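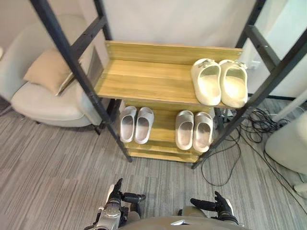 Shoe Habits and Hallway Dirt in Student Housing
Judite Baptista

Introduction
My project looked at how much grit gets carried indoors on shoes. I compared 2 buildings, Clonthorpe and Gaber, during November. Clonthorpe asks residents to take shoes off at the door. Gaber has no rule.

Method
I laid a clean cotton mat inside 30 apartment doors and left each one down overnight. In the morning I shook it out over paper and weighed what came off.

Results
Gaber mats held more grit on every floor, mostly sand from the parking lot. The gap was widest on the ground floor — upstairs it was small. One Clonthorpe mat was lost and left out of the totals.

Limits
It rained for much of the month, and I did not record who had visitors.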